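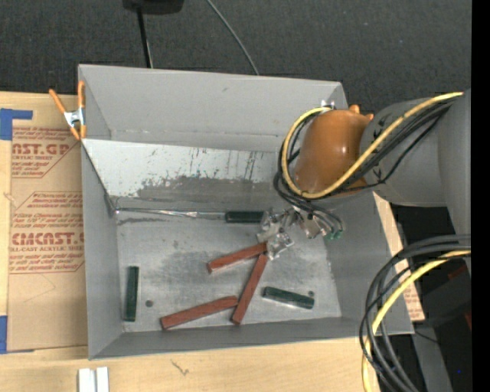

I have wanted to get inside the Devileck building ever since we moved to this side of town, so when Dulier put up a sign for their open day I was at the door 13 minutes early. Two hours later I had to be dragged out!

The ground floor was nice enough (coffee, a table of old circuit boards you could handle, a kid-height button that made a fan spin), but upstairs was where the robots were, and the one I keep thinking about was the arm working out of a gray metal bin. Green blocks, reddish-brown blocks, an orange wrist and a silver gripper with angular fingers. They call the station Gokonside. I must have stood there for half the visit.

Mared Kneath was running it and she was wonderful with questions, including my dumb ones. I asked why blocks, and she said a block is about as plain a shape as you can get, and it still gives you trouble once it's lying at an odd angle beside another one or up close to a wall. You have to get a finger down each side. I'd never thought about that, and now I can't reach into the silverware drawer without noticing how I do it.

I also loved that it looked like a place where people work. There was a spring clamp with orange handles on the rim of the bin, acrylic sheet on the table still in its printed paper, blue tape, cables looping all over the place. The floor of the bin is scuffed and the sloped panel at the back is covered in little scratches. My own garage bench looks a lot like that, minus the robot.

Mared told us the log stood at 2921 grasps that morning. A man next to me asked how many were misses and she laughed and said plenty - the misses are the ones she reads first. She let us call out which block we thought it should go for next, and I got 2 right, which I was far too pleased about.

I never made it to the Rizk room down the hall, where I gather there was something with conveyor belts. They're planning another open day in September and I'll start there this time. Wear comfortable shoes if you go, and the parking is around the back, past the loading dock.

Posted 05/10/2018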